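How Wood Gets Its Grain

Look closely at a table, a door or a wooden spoon and you will probably find lines. These lines are called the grain. They are a record of how the tree grew, and they can be read if you know a few rules.

A tree trunk gets wider each year by adding a new layer of wood just under its bark. The part that does this work is called the cambium. It is very thin, and it wraps around the whole trunk like a sleeve.

In spring there is usually plenty of water, so the cambium makes large cells with thin walls. This is called earlywood, and it is often pale. Later, in July and the weeks after it, growth slows down. The cells are now smaller and their walls are thicker. This is called latewood, and it is often darker. One pale band and one dark band together make one growth ring. A branch cut from a tree and showing 13 rings has been growing for 13 years.

Rings are easy to see on a stump because the trunk has been cut across. A plank is different. It is cut along the length of the trunk, so the saw passes through the rings lengthways and they appear as stripes. 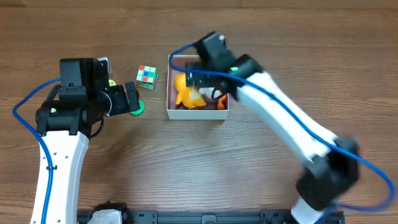 Wood grain on a tabletop. The stripes run from left to right, with darker knots among them.

The shape of the stripes depends on where the saw went. A plank cut through the middle of the trunk has straight stripes, close together. A plank cut nearer the outside has wide curves and pointed arches. Both can come from the same tree.

What is a knot?

A knot is the base of a branch. When a branch grows out of a young trunk, the trunk keeps getting wider and slowly closes around it. If the branch is alive, its wood and the trunk's wood are joined, and the knot is held tightly. If the branch is dead, the trunk grows past it without joining. This kind of knot may fall out of the plank and leave a hole.

The stripes bend around a knot in the same way that water in a stream bends around a stone.

Why does grain matter?

Wood is made mostly of long, thin cells, packed side by side like drinking straws. They point up and down the trunk. It is easy to split wood between the cells and hard to break it across them. For this reason, the legs of a chair are cut with the grain running from top to bottom.

Grain can also be felt. Earlywood is softer than latewood and wears away sooner. On old boards the latewood may stand up in small ridges. Makers sometimes copy this effect by brushing the surface with wire.

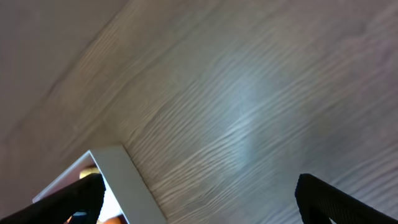 Wavy, raised grain lines on a light grey surface.

Try it: make a grain rubbing

You will need thin paper, a wax crayon and a piece of rough, unpainted wood. Ask an adult to check the wood for splinters.

1. Lay the paper flat on the wood and hold it still.
2. Rub the side of the crayon over the paper, pressing lightly.
3. Move to another part of the wood and make a second rubbing.
4. Compare the two. Mark any knots with a pencil.

Words to know

Cambium: the thin layer that makes new wood.
Earlywood: wood made in spring.
Latewood: wood made later in the growing season.
Knot: the base of a branch inside the trunk.

Text by Rhea Dumlao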